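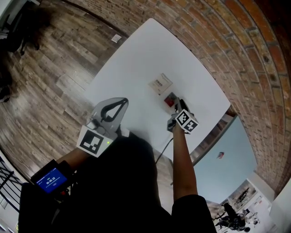

About us

Hello, and thanks for clicking through! I'm Rocío Hinojosa, and with Rigoberto Espinoza I run Mutum. We help small firms and colleges work out what to buy when they want robots in the building, what it'll cost them over a few years, and what they can happily leave in the catalogue.

We don't sell robots. We don't take commission from anyone who does, either, so if a supplier has told you we're "partners", please drop me a line.

How we started

I used to do purchasing for a packing firm called Alvarado. One spring I was handed a budget and told to get an arm for the end of line two. I got three quotes, picked the middle one (as you do) and felt very pleased with myself until the invoices for everything else started turning up. Guarding, the floor bolts, a new air line, training for the night shift, a software licence I'd read as a one-off and which came round again every November. The arm itself was under half of what we'd spent by the end of the second year.

Rigoberto was the engineer who came to install it. He'd seen the same thing at nearly every site he visited, and over a lot of bad coffee we started a spreadsheet of all the bits people forget. That spreadsheet had 49 lines when we left our jobs. It's now at 581 and I'm still fond of it, though he keeps threatening to tidy it up.

What we do

Most people come to us at the "we've got some money and a vague idea" stage, and that's a lovely time to talk. We visit, watch the job being done by the people who do it now, and ask a lot of nosy questions about sockets, door widths, who holds the keys and what happens when somebody's off sick. Then we write you a plan with prices in it. Year one, year two, year three, all on one page, with the dull stuff like spare fingers, cables and batteries given its own column.

Lately a good half of our work has been with teams who are collecting hand demonstrations before they commit to an arm. Budgeting for that is a different animal. The kit is cheaper to get going with, but people's hours soon become the biggest line, and then there's storage, breakages, and a table and a bit of floor you can't use for anything else. We helped Pukard plan a setup like this for sorting small boxed goods, and the plan changed 4 times before they ordered a thing. Good! Changing a plan is cheap.

If you do want to go out to tender, we'll write the spec with you and sit in on the supplier calls. Rigoberto loves those. I mostly do the sums and ask when the warranty starts – on delivery or on sign-off, it matters more than you'd think.

Simel

Simel is our planning sheet, the grandchild of that first spreadsheet. You put in the job, the shifts and what you already own, and it gives you a first-draft budget with the gaps marked in yellow. Clients get it as part of the work, and colleges can have a copy for nothing if they write and ask.

What it costs

A first visit with a written plan is £2000 plus travel. Longer jobs we quote for once we've seen the place. The first phone call is free, and I'm usually at my desk by eight in the morning, so ring early if you'd like to catch me before the meetings start.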